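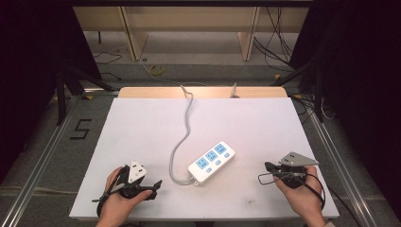 Paired hand-held grippers at a bench station, with a three-socket power strip as the work piece.

Osia Hand-Held Gripper Pair
Item 3059

The Osia pair is a left and a right gripper for recording two-handed work without a robot arm on site. The operator wears one on each hand and does the task at normal speed. Recordings can be used later to train a two-arm cell.

What is in the box
Two grippers, left and right
Two triangular mounting plates, fitted
Hand straps
Cable set, 300 cm
Spare finger pads

The bench, power strip and stands are not included. Bralturov sells a matching bench kit under a separate item number. Any steady work table will do if it leaves room for the cables to hang clear of the operator's arms.

Planning a station
Budget for more than the grippers. A first station usually needs a table, a plain board for the work surface, a recording computer and a set of objects to handle. Customers often forget the objects. Power strips, plugs and switches wear out with repeated handling, so order several of each and keep them the same model through a project.

Mark each table with a number if you plan to run more than one. It makes the recordings much easier to sort.

Allow 45 minutes to set up the first station and train one operator. Each gripper weighs 314 grams. Most operators will want a break every hour, and two people sharing a station get more done in a day than one.

Buying or renting
Rental is by the month and includes replacement straps and pads. If your project will run past half a year, buying costs less. Rental units can be bought at the end of the term with half the fees credited. Orders of four pairs or more are quoted separately. Stock for the larger hand size is expected in February.

Service and repairs are handled by Mac Mathúna at the Urness workshop. Please include the item number and say which hand the gripper is for.

© Bralturov | Contact sales | Shipping and returns | Back to top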